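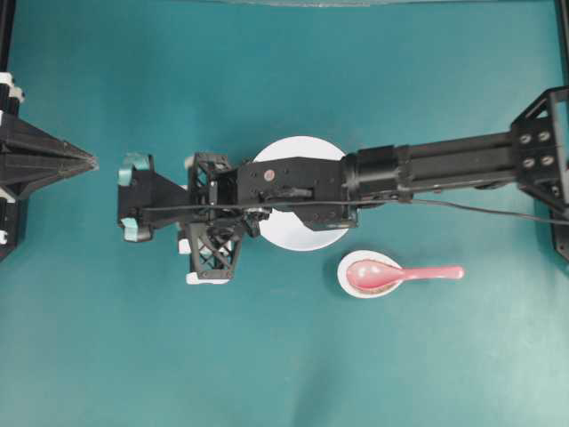
Corey Ruawai

Re: [burkthorpe-shop] green on the big table

The big table has had its top coat since February, so I can report on the color. It is the teal-green from the Doucet chart. It came out smooth and matte, which is what I wanted, but it does not look the same all over. Toward the middle it looks lighter and there are faint patches, and it goes darker toward the corners. Some of that is the light in the room – I would not swear to all of it.

I put on 3 thin coats and sanded between them with 200 grit. For cleaning I use a damp cloth and a little dish soap. Don't use the Drikska polish on it. I tried it on a scrap board and it left a shine I could not get off.

If you want the same color, take a painted scrap home first and look at it under your own lamps. It reads more turquoise in bright light than it does on the chart. 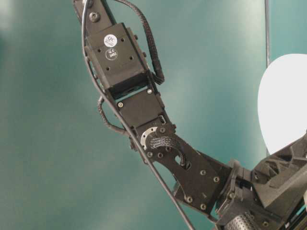
On September 13, 2020, a list member wrote:
> I have a tabletop to do in the same green. Does a matte finish
> mark when you slide boxes across it? Mine gets that every day.
> I could go over it with clear Delska, but I'd like to keep it flat.

Mine has marked a little, and most of it wipes off. I would skip the clear coat for now – you can always add it later.

Corey

2 replies | 0 shares
Contact the list owner | Back to top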